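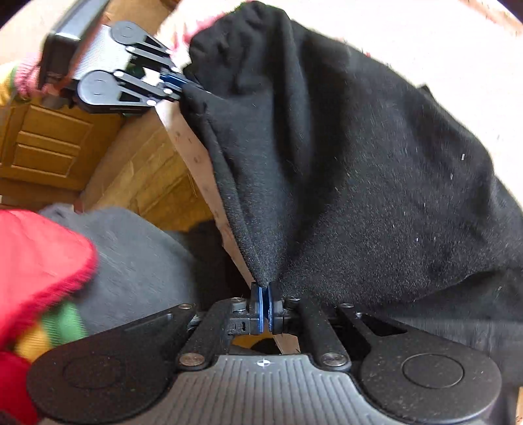

De-fluffing the black pile

Hello again! You find me up to my elbows in black clothes, and oh my goodness, the lint. I swear black fleecy things spend their whole lives looking for white fluff to cuddle up to. I'd just got one side looking respectable, turned it over and there was a whole other lot waiting for me.

My friend Zdeňka swears by a damp rubber glove, so I had a go with that first. You stroke it all in one direction and the bits roll up into little sausages (very satisfying!). It's brilliant on jumpers but a bit rubbish on anything with a deep pile - for those I went back to my trusty sticky roller and got through sheets and sheets of it.

What does help is having the cloth pulled nice and taut. If it's all bunched up you just push the specks down into the folds and they pop out again later, usually when you're standing at somebody's front door.

I've also turned everything inside out ready for the next wash, and the white towels are now banned from going in with it. I set the machine to 800 instead of 1000 for the spin too, as my knits seem to come out less cross that way.

Folding next, then I want to tackle the scarf drawer. If you've got a better trick for stray fibres, pop it in the comments, I'm nearly out of roller!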